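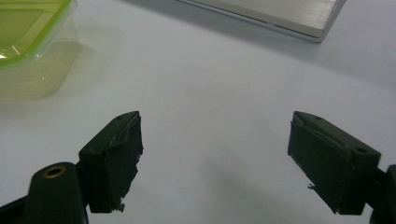 **Status:** in use, last revised 23rd June
**Maintainer:** Daranee Panyasiri
**Second reader:** Jirayu Kamolrat

# Grorby tabletop handling: collection rules and data card

These are the working rules for anyone recording hand-held gripper demonstrations for the Grorby set, followed by the data card for what's been released so far. If you only want to load the data, skip to "Contents". If you are going to record, read all of it before your first session.

The rules apply at both sites, Yimyam and Tandale. Where the two sites do something differently it says so.

## Before recording

1. Wipe the tabletop and let it dry. Streaks show up badly on white.
2. Check the tape on both finger pads. Creases are fine. A lifted edge or bare patch on the gripping face is not, and the pad gets re-wrapped before you go on.
3. Check the screws at the finger mounts by hand. If a finger wobbles, tighten it and redo the calibration take.
4. Open and close the gripper fully, twice, with nothing in it.
5. Turn on the overhead lights and close the blinds. Tandale has no blinds on the north side, so record there with the screen panel up.
6. Log the pad wrap number. It's written on the card in the tool case.

Don't swap left and right fingers between sessions. The pads wear unevenly and the calibration file assumes they stay put.

## Laying out objects

Objects come from the shared bins. They are ordinary household things: food containers with lids, metal boxes, mugs, cloths, utensils. Bring nothing from home without checking with Daranee, as we need a catalogue entry before it can appear in a take.

- Leave clear table between the fingertips and the nearest object at the start of a take. The start pose is open, empty and not touching anything.
- Objects may sit partly out of view at the start. They don't need to be centred and they don't need to be square to the table.
- Put at least one hard surface and one see-through or reflective surface in each layout where the task allows it. Clear plastic and brushed metal are where grasp estimates go wrong most often, and we want plenty of both.
- Lids go on fully unless the task is about the lid.
- No printed labels facing the camera. Turn the item or pick another one.
- No food, no liquids, no glass.

Change the layout after every 20 takes. Moving one item a few centimetres doesn't count as a change.

## During a take

Start from the open pose and hold it for 2 seconds. Move in at an ordinary pace, the speed you'd use to clear a table after lunch. Very slow takes were a problem in the first release and we ended up dropping a lot of them.

Approach with both fingers clear of the object. If one pad touches first and pushes the object, keep going and tag the take `contact_early`. Don't restart. Those takes are useful and we don't have enough of them.

If you drop something, finish the take with the object where it landed and tag it `drop`. If it leaves the table, stop, tag `abort`, and check the object for damage before it goes back in the bin.

Keep your free hand out of view. If it comes in by accident, tag `hand_visible`. Faces, reflections of faces and screens are a different matter - those takes get deleted the same day, at the site, before upload. Check polished and metallic lids and boxes for this in particular.

The maximum take length is 55 seconds. The recorder won't stop you but the uploader rejects anything longer.

## Handling and safety

- Fingers stay out of the gap while the trigger is live. This includes picking off lint.
- The small metal tabs on the pads can scratch. Cover them with the caps when the tool is on the bench or in the case.
- Rest the tool on its cradle, never on the finger pads.
- Change hands or take a break when your wrist gets sore. There is no daily quota at either site, and session leads should not set one.
- Report any pinch, however minor, in the site log. Jirayu reads the log and follows up.

## Labelling

Every take gets a task name, an outcome and any tags that apply. Outcomes are `done`, `partial` and `not_done`. Judge the outcome on where the object ended up, and ignore how tidy the motion was.

Object names come from the catalogue. Use the plain name ("container, lidded, clear") and leave colour to the colour field. Describe what you can see. If you can't tell whether a box is steel or aluminium, write "metal".

The person who recorded a take doesn't review it. Disagreements go to Daranee, and the earlier label is kept in the `label_history` column so people can see what changed.

## Contents

| Field | Value |
|---|---|
| Takes in current release | 3,000 |
| View | tool-mounted camera, looking out past the fingers |
| Surface | white tabletop |
| Sites | Yimyam, Tandale |
| Per-take files | video, gripper opening, pose track, labels |
| Label language | English |

Pose tracks and opening width come from the Trandex logger. Its clock drifts over a long session, so always use the `t_sync` column and ignore `t_raw` unless you're debugging.

## Known problems

- Clear containers are under-represented at Tandale. The bin was short of them until June.
- The pad wrap number is missing from the earliest takes and can't be recovered.
- Some takes start with the fingers already closing. They're flagged `short_start`.
- Lighting is quite even across the set. A model trained on this alone will probably struggle in a real kitchen, and we'd ask you to say so if you publish results from it.

## Use and requests

Research and teaching use is fine. Don't use the set as the only evidence that a gripper is safe to run near people. It wasn't collected for that and has no takes with a second person at the table.

Rule changes go through a pull request against this file, with one reader from each site. Small wording fixes can be merged by either reader. To have a take removed, open an issue with the take ID and leave out any personal details - Daranee will ask for those privately if they're needed.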